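Renters' Handbook > Your Desk > Power Strips FAQ

Power Strips and Desks: Frequently Asked Questions

Print this page | E-mail this page

By Alper Soylu, updated Apr 18, 2022

I look after the shared workrooms at Esville, which means I answer questions about chairs, blinds and power strips. The chair questions have their own page. The blinds are a lost cause. Everything I know about power strips is below, and if you read it first, I'll have time to go look at the blinds again.

Where should I put the thing?

Somewhere you can reach without kneeling. The traditional spot is the floor, behind the desk, among the crumbs, where you will visit it twice a year and swear. The back of the desktop is better. It's uglier, I grant you, but you can see what's plugged in, and you won't kick it.

If it does have to live on the floor, keep it off the path of your chair wheels. A cord under a caster does not improve with time. Don't put it under a rug either, however much nicer the room looks that way.

Is a strip with separate buttons worth the extra money?

I think so. With one master switch, turning off the lamp means turning off everything, including the computer that was saving your tax return. With a button per socket you can kill the speaker hum and leave the rest alone.

The catch is remembering which button belongs to which socket. On most strips they alternate along the top, button, socket, button, socket, and you would think this would settle the matter. It doesn't. Everybody's hand goes to the wrong side.
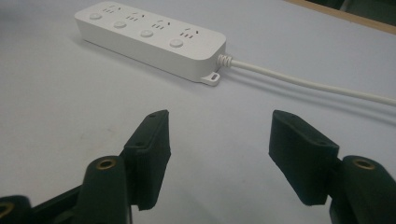 My fix is to plug in one lamp, start at the end away from the cord, and press until it becomes obvious which button runs which socket. Then put a bit of masking tape by each one and write on it. LAMP. SCREEN. PRINTER. It looks like a kindergarten and it works very well. Güven Coşkun in the Aydoğan room labeled hers in fountain pen, and I'm told it's the most elegant power strip in the building.

What are the two kinds of holes for?

On a strip that takes both, the angled pair goes with three-pin plugs and the short parallel slots take two-pin ones. Use whichever your plug fits without persuasion. One plug per group is plenty, even where it looks as if you could wedge in a second.

Please don't file, bend or snap off a pin to get into a socket. I have a drawer of plugs that met this fate, and I don't enjoy opening it. Also, an adapter that changes the shape of a plug doesn't change the voltage. If your hair dryer came home in a suitcase, read the label on it first.

Can I screw it to the desk?

To your own desk, yes. To ours, ask me. Some strips have a mounting tab at the end, a flat lug with a small hole in it, and a screw through that will stop the strip from wandering. Check whether there's one at the other end too, and hold the strip in place before you mark anything. Last February I watched a man measure three times, drill once and discover that his cord pointed at the window.

Whatever you do, don't drill through the body of the strip. If there's no tab, adhesive strips made for the purpose do a decent job on a clean surface. Wipe the surface first. It isn't as clean as you think.

Which way should the cord point?

Toward the wall outlet. I only mention it after seeing how many cords leave the strip, make a full lap of the desk and come back past where they started. Let it run in a loose curve. The ribbed sleeve where the cord meets the strip is there so the cord bends gently, so don't fold it back on itself right at that spot to save an inch.

Can I plug one strip into another?

No.

But just for the fan?

No.

What else shouldn't go in it?

Space heaters, kettles, microwaves, the little refrigerator you believe I don't know about. Those go straight into the wall. A desk strip is for desk things – lamps, chargers, a screen, a laptop. The strip has a rating printed on it somewhere, usually underneath. Turn it over and read it before you fill it.

My chargers are too fat. They cover the next socket.

Put the fat ones at the ends and the slim plugs between them. If that fails, a short extension lead made for one big plug is allowed, and I keep a few from Flosska in the supply closet. Sign them out. There used to be 11 of them, and at the last count there were 6, so somebody's home office is doing very nicely.

How do I clean it?

Unplug it from the wall first. Then use a dry cloth on the casing and a dry, soft brush around the buttons. No spray, no damp wipes. White plastic shows every thumbprint, and you'll have to make your peace with that.

When should I throw it out?

When it feels hot, smells odd, buzzes, has a crack, has a nick in the cord, or lets a plug droop out under its own weight. Unplug it and bring it to me. Don't leave it on the shelf in the Cludell corridor with a note saying "still OK," where the next person will believe you.

Comments (4)

deskbythedoor: Did the masking tape thing this morning. Found that one of my buttons had been off since I moved in. The lamp on that side isn't broken. I bought a new lamp.

Güven Coşkun: It's a felt tip, Alper. But thank you.

room 43: What about a USB hub plugged into a charger plugged into the strip? Is that two strips?

Alper Soylu: No, that's fine. The fan is still no.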